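Seventy-eight percent of nothing

I teach the after-school robotics club at a school in Clernport that owns no robot. This has been true for as long as I've run the club, and you would be surprised how little it holds us back. We have a room, a kettle, a cupboard full of wheels from a kit that was discontinued before most of the kids were born, and, as of this spring, a simulator.

The simulator came with the Pleltance Challenge, which is a tidying-up competition. Your robot gets a furnished living room and a list of stuff on the wrong surfaces, and it has to put the stuff on the right surfaces. My students pointed out early on that they have mothers who run the same competition at home with worse prizes.

We entered as Team Hesthorpe, after the street the school is on, having argued over a name for two full meetings and liked none of them. There are seven of us if you count me, and the kids mostly don't.

The first month went to installing things. I will spare you that month. There was a driver, then a different driver, then a laptop that had to be propped open with a geography textbook so the fan could breathe. When the room finally loaded everybody cheered, and then the robot drove into the sofa and stayed there for the rest of the afternoon with its wheels going.

Then came teleoperation. The idea is that a human steers the arms through the task a bunch of times, the runs get recorded, and the model learns from the recordings. What the model learns, of course, is whatever the human did, including the part where the human sneezed. Our best driver is a quiet ninth grader who plays the cello and has the patience of a parking meter. Our worst is me. I have been asked, politely, to label files.

By May we had 2,213 recorded attempts, counting the ones where somebody was just waving. A lot of our time now goes into replaying them and deciding which to keep. We watch from the robot's own head, which leans when the body leans, so you spend an hour looking at a living room that's sliding off the planet and then walk home at a slight angle.
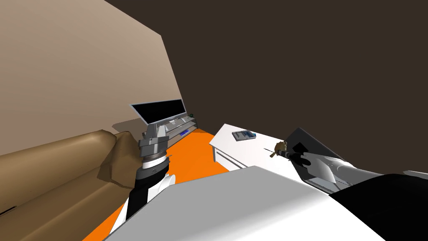

Bear in the right gripper, left one over by the TV. Sofa at its usual slope.

The bear caused our only real fight of the season. Half the club wanted to throw out every run in which the left arm wandered off while the right arm did the work. The other half said the arm wasn't hurting anybody. Zdzisław Śliwiński, who comes over from the Laskowska workshop every other week to help us with the code, listened to the whole thing while eating a pear and told us to train it both ways and look. I hate it when he does that. It took two evenings.

With the wandering runs left in, the model put things where they belonged 78 percent of the time. With them taken out it did worse, and we have several theories, all of them loudly held. Mine is that we had thrown away most of the cellist's runs, because she parks the spare arm wherever she likes and doesn't discuss it.

So the runs are back in, and she has been promoted to something we haven't named yet. The next job is the orange floor. The kids are convinced the model has gotten attached to it and will fall apart in any room with carpet, and they want to change the color and find out. I said we should finish the written report first. They had the color picker open before I got to the end of the sentence, so the report is mine now too, along with the files.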